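In Praise of the Gray Square
Carpet tiles spent decades under other people's desks. Now they are coming home, and they are a good deal prettier than you remember.

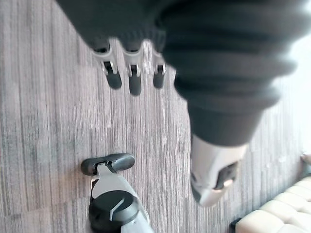 A floor you have walked on a thousand times

If you have ever waited for a dentist, renewed a passport or sat through a long meeting with a short agenda, you have spent time on carpet tile. You probably couldn't say what color it was. Gray, most likely, or a blue that had given up and gone over to gray, and that was rather the idea. It was a floor meant to be crossed on the way to something else.

I was as guilty as anybody. For years I thought of carpet tile the way I thought of ceiling panels and vending machines, as something that arrived with the building. Then we took over the long downstairs room at Lendgate, the old print shop where I share a workspace, and someone had to choose a floor for 600 square feet of bare concrete. I drew the short straw, went off to look at samples, and came home three hours later with a tote bag full of them and far too many opinions.

What I had never done, you see, was look straight down. From standing height a gray tile floor is just gray. Get closer and you find light gray threads lying next to mid gray ones, with charcoal running between them in thin little streaks, the way rain runs down a bus window. There is a grain to it, nearly like wood. And where one square meets the next the grain can change its mind, so that the whole floor breaks up into a soft checkerboard of lighter and darker patches, so faint that you lose it when you try to point it out to somebody.

The quarter turn

That checkerboard, I was delighted to learn, can come out of a single box. Every tile may be exactly the same shade. Carpet fibers lean, and light falls differently on a fiber leaning toward you than on one leaning away, so a streaky tile turned 90 degrees from its neighbor will look like a slightly different gray. Turn every other one and you get what fitters call quarter-turn. Point them all the same way and it's monolithic, a grand word for a floor that is trying to pass as one big carpet. There is also ashlar, where the seams are staggered like bricks, and there is random, which sounds easy and is the hardest of the lot, as anyone who has tried to be random with a stack of squares at four in the afternoon will tell you. You start making patterns without meaning to. I made a very nice letter T.

The back of most tiles carries a printed arrow showing which way the pile runs, and the arrow is your friend. Follow it, or ignore it on purpose, but do look at it! On our first afternoon I laid two full rows without turning a single tile over to check, and in the morning light one of them stood out like a patch on a pair of good pants.

Laying the long room

We ordered 243 tiles, which covered the floor with a modest pile left over for coffee and bad cuts. They came from a small warehouse in Grudgate that sells ends of runs and canceled orders, and the price was kind enough that we spent the savings on a decent straightedge and lunch.

You begin in the middle, and I know that feels wrong. Every instinct says to start in a corner and work outward like a sensible person, but corners are hardly ever square, and a corner that is off by the width of a pencil will be off by the width of a thumb once you reach the far wall. So you snap two chalk lines across the room, check that they cross at a true right angle, and set your first tile snugly into the crook of them. From there the floor grows in a sort of staircase, each new square leaning on two that are already down.

The edges are where the time goes. We did the whole open middle of the room between breakfast and a late lunch, feeling very pleased with ourselves, and then needed two more days for the borders, the doorway and one perfectly maddening radiator pipe. Cut from the back, with a fresh blade, in two or three light passes. Change the blade long before you think you should. And keep the fibers out of the joint as you push each tile home, or you'll trap a little tuft there and see it forever.

A word for the color

People do ask, usually in a worried voice, whether gray won't be gloomy. A flat gray might be. A mixed one is surprisingly good company, and it will sit beside nearly any sofa you own or are about to be given. Our long room has a mustard chair, a green filing cabinet and a rug of no fixed color that came with somebody's grandmother's piano, and the floor gets along with all of them. It is also very forgiving of crumbs, and I say that as a person who eats toast while walking.

The range we nearly chose was called Evar, a warmer oatmeal stripe, and I still have one square of it under my printer. The one we did choose was sold under the name Vlček, and for all the weeks of the job we referred to it fondly and incorrectly, since none of us was sure how to say it.

The spare box

Whatever you do, keep the leftovers, flat and in the dark, with the batch label still attached. Dye lots drift from one run to the next, and a tile bought two years on may be a near relation instead of a twin. It helps, too, to swap a few tiles from a busy spot with a few from under the furniture now and then, so they all grow old together.

We had our first real spill in April, a full mug, right by the door. I pried up the square with a butter knife, rinsed it in the sink, stood it against the tub to dry and dropped a spare into the gap. It was pointing the wrong way, and I have left it like that.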